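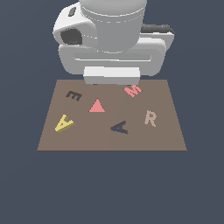
TERARI, July

By Ha-neul So

Print this page | E-mail this page

Summer walk-through, Birow Street community kitchen. Inspected by me, with Eifion Morgan holding the flashlight and disagreeing. Items are marked OK, FIX or WATCH. Last year's list used a scale of one to ten, and everything got a seven.

ENTRANCE AND HALL

Front door opens fully from inside without a key: OK. It also opens fully from outside without a key if you lean on it. FIX.

Exit sign lit: OK. The arrow points left. The exit is on the left. Big improvement on last year.

Floor mats lie flat: WATCH. The long one has started to curl at the corner nearest the coat hooks. Eifion says it will settle. It has been settling since March.

Hall clear of stored items: FIX. Folding chairs, two boxes of flyers for a supper that already happened, and a bicycle pump. Please come and get your bicycle pump.

STOVES AND HOODS

Burners light on first try: WATCH. Back right takes a second try and some encouragement. Do not encourage it with a match.

Hood filters clean: FIX. I took one down and it tried to stay in my hand. Degreaser is under the sink, label facing out, unopened.

Gas shutoff reachable: OK, now that the flour bin has moved. The flour bin is to stay moved.

Fire blanket on its hook: OK. The tape on the pull tabs has been removed. Whoever put it there "so it wouldn't fall open" meant well.

COLD STORAGE

Walk-in at or below 40 degrees: OK on arrival, at 38. Still OK when we came back to it after lunch.

Door release works from inside: OK. Tested by Eifion, who asked that the test be kept short.

Everything dated: FIX. Masking tape that says "soup" is only half a label. One tub said "old soup," and I respect the honesty, but it went in the trash.

Raw meat on bottom shelf: OK.

ELECTRICAL

Panel door shuts and breakers are labeled: WATCH. Breaker 23 is labeled "?". We switched it off and waited. The radio in the office stopped, so it is now labeled "office radio and ?".

Outlets near sinks trip when tested: OK except the one by the dish rack. FIX before anyone plugs in the big mixer there again. Put a bag over it for now.

Extension cords: FIX. There were 2 in use as permanent wiring, one of them running under the curling mat. See curling mat.

FIRST AID

Kit stocked: WATCH. Plenty of eye patches. No medium bandages. Eifion thinks people are taking them home. Burn gel is in date until next spring.

Eyewash bottle full: OK.

BACK STEPS

Handrail solid: FIX. It moves. The Iston hardware place on the corner has the long screws, and I left a bracket on the office desk to match them to.

Light over steps: OK once I found the switch, inside the broom closet.

Drain clear: OK. Smells like a drain.

FOLLOW-UP

There are 6 weeks until the county visit. Cords, outlet and handrail come first, then the hood. The mat can be replaced out of the supplies money. Initial the sheet by the time clock when you finish an item, with your own initials.

We use cookies to remember your settings. Accept | Manage choices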